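**To:** tiltinier-list
**From:** Carolina Figueiredo
**Date:** 4 Nov 2018
**Subject:** Re: Re: packing the drawstring bags / which table

Hi all,

Quick one, I have to leave in ten minutes. Kamol's message is quoted first, my answers after.

> From: Kamol Sombatkul
> Subject: Re: packing the drawstring bags / which table
>
> Carolina, all,
>
> Three things before the next packing session.
>
> 1. Are we doing the round table again or the long ones? I found the round one hard going last time. You put a long box down and it takes the whole top, and then the bag has nowhere to lie flat.
>
> 2. The bags. I have 242 left from the Lotwood order. The sheet says 700 boxes going out. Either the sheet is wrong or I am missing a carton of bags. Can somebody look behind the door at Nogueira?
>
> 3. The tall boxes. Do they go in bottom first or top first? I've seen it done both ways and the ones that went in top first had the flap catch on the cord. I had to redo 64 of them and I would rather not do it again.
>
> Also the fan. Please can it stay where it is. Every time it gets moved someone ends up moving it back.
>
> Kamol

OK, in order.

**Table.** Round one. I know. But the long ones are promised to Esex until the end of the month and I'm not going to argue with them about it again. What works for me: box lengthwise, near end toward you, far end pointing to the back. Bag goes to the right of the box, flat, mouth facing you, cord pulled out straight so it's not underneath. Small stuff to the left. If you're left handed swap it all over, just don't put the bag and the small stuff on the same side or you'll be fishing cubes out of the bag all afternoon.

**Bags.** Looked behind the door. No carton. There's one under the stairs with the Lotwood label but it's the wide ones with the white cord, wrong size, the tall box slides around in them. I've written to Lotwood. The sheet is right btw, it is 700, so please don't start on the second half untill I hear back. Use the 242 on the October orders first, those people have waited long enough.

**Tall boxes.** Bottom first. Always bottom first. Flap end comes out last, up by the cord, so whoever opens it can get at the flap without pulling the whole box out. Hold the box down low, near the bottom end, and bring the bag to it. Don't try to drop the box into a bag that's standing up, the bag just folds.

Before you close it:
- flap tucked in, both corners
- cord even on both sides
- pull it shut, one knot, not a double

Double knots get cut open with scissors and then we get the bag back with no cord. Had a pile of those from the last round.

**The cubes.** One per box, goes in the bag last, on top. Not inside the box! Somebody was putting them inside and then taping the flap, and I had to slit the tape on the whole stack. Any color, doesn't matter, don't sort them. If you have one left over on the table at the end then a bag is short – go back and feel the last few before you start the next lot.

**Fan.** Stays. Fine by me. Mind the cables on that side when you're carrying a stack, there are a few on the floor between the fan and the chairs and you can't see your feet over the boxes. And paper cups in the bin please.

**Money,** as two people asked off list. The bags plus the boxes came to 995 all in, paid. If Lotwood did short us I'll ask for a credit and not a refund, it's less paperwork and we'll need more in spring anyway. Receipts are in the folder, Kamol has the other key.

Still need someone to take the finished stacks over to Nogueira. It's one car load if you put the seats down. I did the last two so it's not going to be me. Reply to the list and not just to me, my inbox is a mess.

The room with the fan, then the round table and the bits on it: 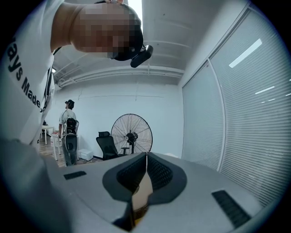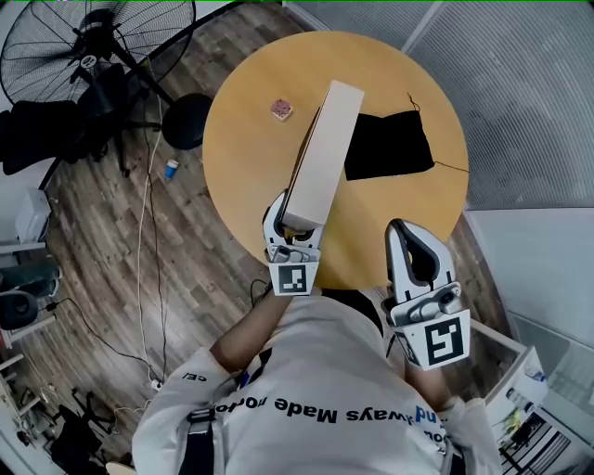
Tiltinier Packing Group – members' list

PS. Kamol, I forgot, you asked about labels a while back. They go on the bag tag and never on the box. The old roll is nearly done, new roll is in the drawer under the tape. If the new ones curl, leave them under something heavy overnight, they come flat.

PPS. Esex want to know if we can lend them the tape gun. I said yes but only till the long tables come back. Shout if thats a problem.

Carolina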